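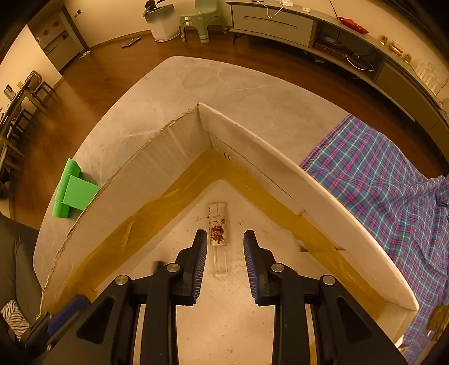 I bought the Rateck label printer in July, after my second season of selling secondhand pens, brooches and small cases from home. Before that I wrote every tag with my hand, and my handwriting is not good. Small things are the difficult ones to label. Take a narrow case like the one lying in the pale box, with the dark red flower-like design on the whitish part. You do not want to put glue on a printed surface like this, and there is not much plain space for a sticker. So my main question for any label printer is simple: can it make a label small enough, and can I take it off later?

The Rateck is a thermal printer, so there is no ink to buy. It is the size of a thick sandwich. It connects to the phone by Bluetooth, and there is also a cable for the computer. I paid 119 dollars with two rolls of labels in the package. My friend Farah Yusof has the cheaper Stevero and she let me use it for a week, so I can compare a little.

Setup

The paper manual is short and the letters are very small. I charged the printer, installed the app and made the first label after 20 minutes. Most of this time I was looking for the setting for label width, which is hidden under "Media" and not under "Paper" where I expected it. If you set the wrong width, the printer pushes out three or four empty labels and then blinks red. Press the feed button once and it becomes normal again.

Print quality

Text is sharp down to a quite small size. I can put an item number, a price and one short line of description on the narrowest label and my customers can read it without glasses (I asked my mother-in-law to test). Barcodes scan well if you do not make them too short. Small drawings are not so good. I tried to print my shop logo, which has thin leaves, and the leaves became one gray spot. The Stevero had the same problem, and its text was also a little pale on the left side.

The labels

Rateck sells two types, permanent and removable. Please buy the removable ones if you sell old things. I left one on a lacquer box for some months and it came away clean, but on a cardboard sleeve it lifted a few fibers, so for paper and cardboard I now use a string tag and stick the label on the tag. Thermal labels also do not like the sun. The ones on my window shelf turned light brown, and I had to print them again.

Muchen Long, who has the table next to mine at the market, uses labels from Surkwood in his Rateck. They are cheaper and the printer accepts them, but you must type the size yourself each time you change the roll.

The app

This is the weak part. It wants an account before you can save a template, and it forgets the last used font when you close it. You can import a list from a spreadsheet, and this works better than I expected. I loaded my whole stock list in one time and printed only the rows I marked. The computer program is older in look but more stable, so I do the big jobs there.

Battery and noise

One charge is enough for a full market weekend for me. The company says 3,000 labels per charge. I never printed so many, so I cannot say if it is true. The sound is a low buzz, and the cutter makes a loud click that my cat does not like.

Would I buy it again?

Yes, for the text quality and the small labels. If you only need big address labels, the Stevero does this job for less money. I give the Rateck four stars from five, and the missing star is for the app. Update, 10 May 2023: a new version of the app now remembers the font, but the account is still necessary.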